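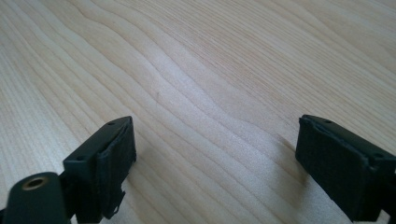
The quiet card that wasn't

Clenmont's new mid-range graphics card arrived with a press release containing the word "silent" eleven times, and a cooler the size of a family lasagne. We have now lived with it for a fortnight. It is a decent card. It is also, under certain conditions, a small and rather insistent kettle.

The card is called the Stergiou, a name that must have sounded better in the meeting. It costs £364 if you buy it from Clenmont and £415 if you want the version with lights down the side, which runs at the same speed but lets your visitors know about it. Both are two and a half slots thick. Clenmont's website describes them as "dual-slot", so measure before you order, particularly if there's a sound card living underneath that you're fond of.

Noise first, then, as it's the main thing they're selling. On the desktop the fans don't turn at all, and browsing, spreadsheets and video are all handled without a murmur. Start a game and they stay off for a minute or two while the heatsink soaks things up, then all three start together with a faint chirp, like a budgie being sat on. After that there's a low, even whoosh that I stopped noticing by the second evening.

The trouble comes at menus. The card is so pleased to have an easy job that it draws them as fast as it possibly can, and the coils start to sing. In one older strategy game the counter in the corner passed 672 frames a second on a screen showing a picture of a castle and the word "Continue". The whine was audible from the landing. Cap the frame rate in the driver and it goes away completely, so do that on day one. The setting is under Display, then Advanced, then a second Advanced that you would be forgiven for thinking was the first one again.

Fitriani Oei, who does our bench testing and has better ears than I do, tried a second sample and got the same whine at a slightly higher pitch. She now has both in one machine and claims they make a minor third. Please don't write in to say that two cards in one machine is a waste of money. She knows, and so does the electricity meter.

As for speed, it's about where you'd expect. At 1440p everything we threw at it was comfortably playable on high settings, and most things on the setting above that, which is usually called Ultra and mostly adds more convincing puddles. At 4K it struggles, and you'll be turning down shadows before the first cutscene is over. Last year's Trindau, now heavily discounted, is a touch slower and a good deal uglier, but if you already own one there's no reason on earth to swap.

Then there's Clarivance, the software bundled with the card. It updates drivers, tunes the fans, records your games and would like you to make an account. I declined the account and it asked again. I declined again and it offered me a tour. You can install the driver on its own by choosing Custom and unticking everything that looks cheerful, and the card behaves perfectly well without it. The one thing you lose is the fan curve editor, and the default curve is fine.

Some of you will remember the April driver mess, when people with two monitors found that one of them had gone a restful shade of green. Gertraud Hollenstein wrote to us at the time with photographs and some language. She has since tried the current driver on her older card and reports that both screens are the right colour, although the mouse pointer still vanishes now and then when it crosses from one to the other. We saw that on the new card too, twice. Clenmont says it's looking into it.

Power: one eight-pin and one six-pin connector, and Clenmont recommends a 1000 watt supply, which is daft. Ours ran on far less for the whole fortnight and never complained. If yours is a decent make and not old enough to vote, try it before spending anything.

Should you buy one? If your current card is four or five years old and your case is roomy, yes, the plain version. The two-card harmony will have to be dismantled next week, as Fitriani's borrowed sample is due back and Clenmont has started sending polite emails about it.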